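Chapter 3
Setting Up a Service Table

Before You Read
Think about the last time you ate in a school cafeteria or a hospital. Where did your tray sit before you picked it up? Who put it there, and what was on the table next to it?

Key Terms
service table
tray line
landing space
rim
soiled side

3.1 Why the Table Comes First

Most new food service workers want to start with the food. In this course we start with the table. A meal that has been cooked well can still reach the guest late, cold, or spilled if the table it passes over was set up badly.

The dining hall at Carkcombe serves 2,897 meals in a normal week of June. All of them cross the same service tables, and most of them travel on trays. The staff there are given 54 minutes between the end of breakfast and the start of lunch. In that time the tables have to be cleared, washed, dried, and laid out again. Workers who know where each thing goes can finish with time left over. Workers who do not will still be carrying trays when the doors open.

A service table has two jobs. It holds the things that are ready to use, and it gives the worker a place to put something down. The second job is the one beginners forget. An open area kept free for this purpose is called landing space. At Carkcombe the rule is that landing space must be at least as wide as one tray.

3.2 Trays

Trays come in many sizes, but the ones used for service share a few features. The base is flat so that plates and cups stand level. The edge is raised into a rim, which keeps small spills on the tray and gives the fingers something to hold. Corners are usually rounded, as these are easier to wipe than square ones and do less damage when they bump a wall or a person.

Dark trays show crumbs and dried soap. Light trays show stains. Neither is better for all kitchens, but the color should be the same along one line so that a tray from another area is noticed quickly.

Set an empty tray down flat, with the whole base on the table. No part of it should hang over the front edge, where a sleeve or a passing cart can catch it. Figure 3.1 shows a tray with bare tabletop between it and the edge.
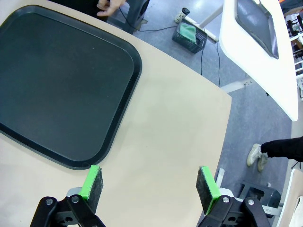
Figure 3.1 An empty dark green tray on a light beige table. Source: Grimshaw Training Kitchens, photo collection.

Look at the tabletop as well as the tray. The front edge of this table is curved, and a curved edge can fool the eye. A tray that is well back at one corner may be close to the edge at another. Check the nearest corner first, then the rest.

Cloths for wiping should be folded and kept in a basket or bin of their own, away from the landing space. Used cloths go to the soiled side, along with used trays. The soiled side is covered in Section 3.4.

Check Your Progress
1. What are the two jobs of a service table?
2. Name one reason a tray has a rim.
3. Measure a table at your school or workplace. Mark off the landing space with tape and write down its width.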